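Musari Table-Clearing Arm: Project Report
Chalerm Jaidee

4. The fault in December

The arm had to pick small items off a table and put them on or beside a plate. We kept the item set small so that a failure would be easy to trace. Our grasp planner, Wemon, chooses a finger position from the camera view and passes it to the arm controller.

In December the controller began stopping with a force limit error during the close command. The fingers kept the last commanded position, and the arm would not accept a new move until it was reset. Over 324 attempts we logged 178 clean grasps. Most of the rest ended in this stop.

Work at the table with the arm, the scissors and the pink plate:

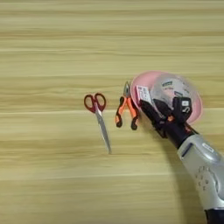
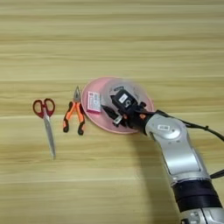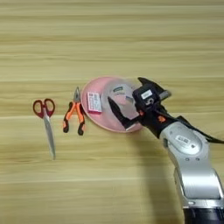
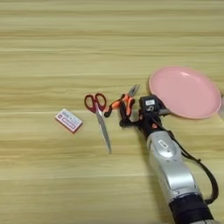 We first blamed the force threshold and raised it. This was a mistake. The stops became less frequent, but the fingers pressed harder before each one, and one fingertip pad split. We put the old threshold back the same afternoon.

The cause was in the timing. Wemon sent its close command 2 times when the network was slow, and the second command restarted the closing motion against an object already held. We found this by comparing the Wemon log with the controller log line by line. A 2000 ms lockout after each close command removed the duplicates.

4.1 Safety changes

Resets are now done with the arm powered down. Before this we had reached in to free objects while the motors were live, which the lab rules do not allow. The emergency stop was moved to the operator's side of the table.

We have not tested the lockout with the faster planner, Ongart.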